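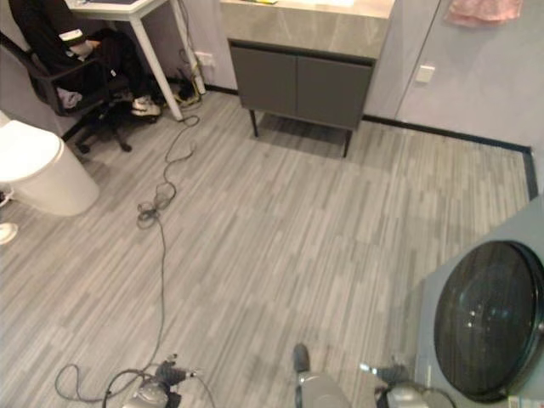 洗面まわりの整備は予定どおり終わるのか。

本体の設置と小物の選定は今期中に終わる見込み。残るのは収納の表示と使い方の手引きで、この2件は来期の頭にずれ込む。予算の追加はお願いしない。

Vodholm 生活環境助成 御中
Skendcombe 水まわり整備事業 中間報告(9月分)

取り急ぎ、9月末時点の状況をまとめます。細かい数字は別送の表のほうを見てください。

1 進み具合
洗面台、設置済み。脚つきの型で決定。床に直置きの型も検討したが、下にモップが入らないと掃除の担当から反対が出た。脚つきだと下にほこりがたまるのは同じだが、少なくとも手は届く。扉の中の棚板はまだ1枚だけ。追加分を Lukberg に注文中、納期の返事待ち。

タオル掛けの位置は変更なし。最初の案では洗面台の左だったが、便器に近すぎるということで右側に寄せた。タオルは当面、色で用途を分ける。手拭き用と体拭き用が混ざるという声が前回の聞き取りでいちばん多かったので、まずここから。洗い替えが足りておらず、洗濯の日は1枚も掛かっていない時間がある。追加購入は次の発注に含めまる。

コンセントまわりは要対応。電源タップを床に置かない方針は前回の報告のとおりですが、壁への固定金具がまだ届かない。届きしだい取り付け。仮にテープで止める案は、はがした跡が残るので見送り。

2 手引きの試作
朝の片付けの手順を紙1枚にまとめたものを試作。文字は400字以内と決めて書き始めたが、最初の版は倍近くになり、読んだ人から長いと言われた。現在の版は絵を多めにして文を削ったもの。洗面台の上に出しておいてよい物、扉の中にしまう物、その2つに分けるだけの内容です。

配布は200部を予定。印刷は Cherkaoui に見積もり依頼済み。耐水紙にするかどうかで値段がだいぶ違う。洗面所に貼るなら耐水紙がよいと思うが、貼らずに引き出しに入れる人もいそうで、まだ決めきれていません。ご意見あればください。

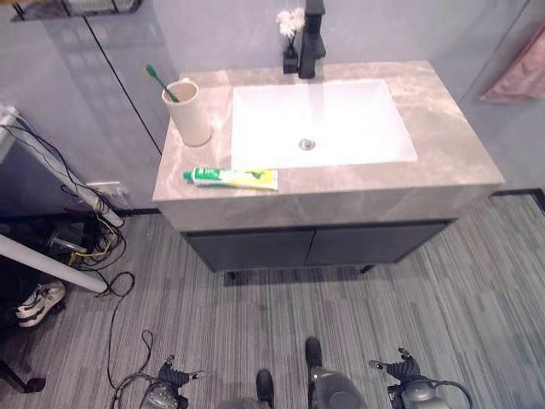 台の上に何を残すかは、今期いちばん時間を使ったところ。しまう物を増やすと見た目はすっきりするが、毎朝使う物まで扉の中だと結局だれも戻さなくなる。現時点の案は、コップ、歯ブラシ、歯みがき粉、花を台の上に残す形。歯ブラシはベージュのコップに立ててあるのでよいとして、歯みがき粉のチューブが洗面ボウルの手前、台の縁に横に寝たままになる。この置き場所が決まっていない。コップを大きくして一緒に立てるか、横に小皿を置くか。小皿は水がたまって掃除が増えるので個人的には反対。コップのほうを先に試します。花は蛇口の左の黒い小さな一輪挿しで、造花なので水替えの手間なし。拭き掃除のとき邪魔だという意見もあるが、残す方向。

台の天板は石目調のもの。水はねの跡が目立つかどうかを心配していたが、まだ判断できるほど使っていない。次回までに朝晩の拭き取り記録をつけます。記録用紙は簡単に、時刻と、拭いたかどうかの丸だけ。前に項目を増やしすぎて続かなかった反省から。

洗剤は中性のものに統一。研磨剤入りは使わない。黒い蛇口は傷が目立つと取付業者から言われているため。布は乾いたものを1枚、扉の内側に掛けておく。

3 支出
小物類(コップ、布、表示ラベル、金具)の支出合計は3,957クローナ。領収書は控えを同封。金具は未着ですが支払いは済んでいるので今期に計上しました。印刷費は来期。棚板の追加分も、請求がまだなので来期に回します。科目は前回と同じ分け方です。

4 遅れているもの
・収納の表示ラベル。文字だけのものを作ったが、読みにくいとの指摘で作り直し
・電源タップの固定金具
・床の清掃手順。洗面台の下と便器のまわりを一緒の手順にするか別にするかで止まっている。道具を分ける以上は別の紙にすべきという意見が優勢

表示ラベルは下地を白、文字を黒にして再作成。扉が濃い灰色なので、白地なら離れていても読めるはず。貼る位置は扉の外でなく内側にしたい。外に貼ると部屋の感じが事務所っぽくなる、との感想が複数ありました。

5 次の報告までにやること
コップの交換と試用。拭き取り記録の開始。ラベルの再作成。耐水紙の件の決定。タオルの追加発注。
棚板は Lukberg の納期しだい。返事が来たら報告を待たずにメールで知らせます。

手引きの現在の版を添付しています。誤字がまだ残っているかもしれせんが、内容はこれでほぼ固まりです。直しがあれば印刷の発注前、10月の前半までにお願いします。

Skendcombe 水まわり整備事業 事務担当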